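Teleop vs. hand guiding for picking small electronics out of a tray

Forum: Manipulation and Demonstration
Started by pberhe_lab – July 1, 2025

pberhe_lab wrote:
We are teaching an arm to take round circuit boards out of a plastic parts case and set them in a test fixture. Two-finger gripper, wrist camera, no force sensor. So far the demonstrations were done by kinesthetic teaching: one person holds the wrist and walks the arm through the motion, and a foot switch closes the fingers. The policy reaches the case every time and then misses the board edge by a few millimeters, or closes on a connector.
Would switching to remote control help, or do I just need more of the same? Budget allows 16 hours of operator time.
Berhanu Berhe, Hemesitz workshop

torque_ripple wrote:
Switch. With hand guiding your own hands and sleeves get into the wrist view, and the policy learns them. At run time they are gone and the input no longer matches training. We saw this on a connector job at Prerkham and lost two weeks to it.

kl_offset wrote:
Disagree with the above as a general rule. Hand guiding gives better contact behavior because the person feels the board touch the finger. With a leader arm and no force feedback the operator pushes until something moves. On thin boards I would rather have clean contact and deal with the hands some other way.
Record the joint path by hand, step back, replay it, and log the camera on the replay. Hands gone, contact kept.

torque_ripple wrote:
Replay only works if nothing moved in the first pass. If the board slid in the tray during the guided run, you have to put it back exactly where it was. With loose parts that is hard to do.

kl_offset wrote:
Then use a nest or a printed outline under the tray parts. It takes an afternoon.

pberhe_lab wrote:
No nest. The final task has the boards lying wherever the last person dropped them, so the data has to cover that. I did try replay on 8 runs. Four were usable.

Hennessy_fan wrote:
What leader device do you have? A 3D mouse is painful for this. People move one axis at a time, and the policy copies the staircase. Same operator, same task, on a leader arm with matched joints gave us paths half as long.

pberhe_lab wrote:
Leader arm, matched joints, from the Skurneo kit. The trigger maps to finger opening, with 14 mm of travel at the leader for the full stroke, so fine opening control is poor.

mmarsh_cells wrote:
Change the trigger map before you record anything. Put most of the travel in the last part of the close. A linear map wastes it on opening widths you never use.
Also decide on a grasp rule and write it down. Operators given no rule each pick a different edge, and the policy averages them into a grasp on no edge at all. That sounds like your current failure regardless of how the data was collected.

torque_ripple wrote:
Agree on the grasp rule. I would still collect by remote control.

pberhe_lab wrote:
Did the trigger map and recorded a short set by remote control, with the operator watching the wrist view only. Rule for now: approach from above, stop short of the board, line the fingers up on either side of the outline, then go down. The notches in the outline are a problem, because a finger that lands in one turns the board as it closes. The green terminal block also sticks out past the edge, so that side is excluded.
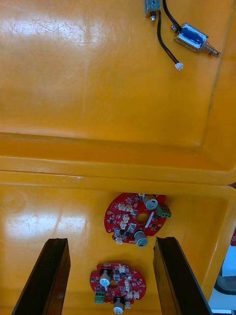

The operator has to commit to one board before the fingers get low, otherwise the demonstration contains a change of mind and the policy learns to hesitate there. I now throw out any run with a correction longer than 4 seconds. Glare off the yellow plastic is the other open item. I have not decided whether to diffuse the light or leave it in and record under several lamp positions.

kl_offset wrote:
Don't throw the corrections out. Recovery data is what you will be missing in October when it drifts off the edge and has no example of getting back. Trim the pause and keep the motion.

mmarsh_cells wrote:
Depends on the correction. Slipped off the edge and came back: keep. Operator could not choose a board: drop. Tag them at recording time, as you will not be able to tell them apart later from joint data.
Leave the glare in. Diffuse it and you are tied to that lamp for good.

torque_ripple wrote:
I would diffuse it for the first set. Get one lighting condition working, then add the others. Otherwise you can't separate a vision miss from a bad grasp rule.

pberhe_lab wrote:
Will tag both kinds and train with and without the recoveries. Diffuser goes on for the first set. Solenoids stay in the lid for now and get their own grasp rule later, as the wires make them a separate task.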